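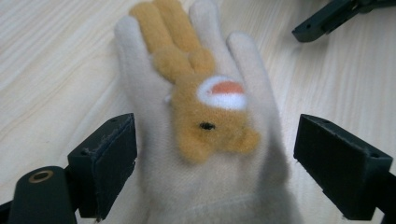 OPEN DAY WALK-ROUND: GLOVE TABLE
Tarside demo room, Pilham site, September. Filled in before doors. Marks are OK, FIX or SEE NOTE.

1. Visitor line taped on carpet, 20 inches back from table. FIX. The tape is still in the supply closet, where it is very safe.

2. Gripper pads, wear and screws. SEE NOTE. Edge strip on one pad looks frayed. Fine for knitwear. Asset tag 1422 to go on the parts request, again.

3. Gloves suitable for handling by the public. OK. The one with the animal face has a small black bead eye. Tug test it before anyone under 10 gets near.

4. Cables clear of operator's elbows. SEE NOTE. Clear of elbows, less clear of everything else. Tidy the floor behind the table too, or tell guests from Prydderch it is art.

5. Table edge clips tight. OK. 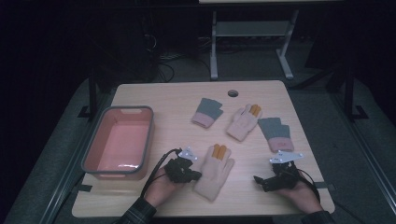
Glove table, both grippers in hand, basket empty.

6. Demo length 15 minutes, with questions. OK on paper. Last year's Clukton talk had the same number on paper.

7. Operator sleeves kept back from gripper fingers. SEE NOTE. Long sleeves today. Roll them up.

8. Emergency contact card posted at door. FIX. Card is posted. It lists the old extension.

Open items: 1, 8. Recheck at 9:20 a.m. and initial the door copy.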